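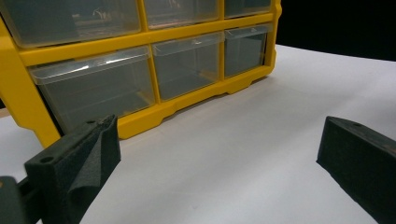 Rorkwood Beading Circle – September minutes

We got going at 8, with 15 of us squeezed in. I took notes again, so blame me for the spelling.

Dues stay put. The tin has $3,553 in it, and we voted to spend some on a table at the Gikevden craft fair. Two people want the corner spot by the door, I say it's drafty!
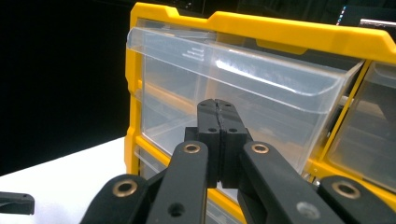 Seed bead swap is on for next month, so please sort yours by size first. Clear drawers like the one in that yellow cabinet are great for this – you can see in without tipping everything out. Bags are fine too.

Wrapped up after cake.

Recent posts
Kutuso stitch handout
Aquino bead show carpool
August minutes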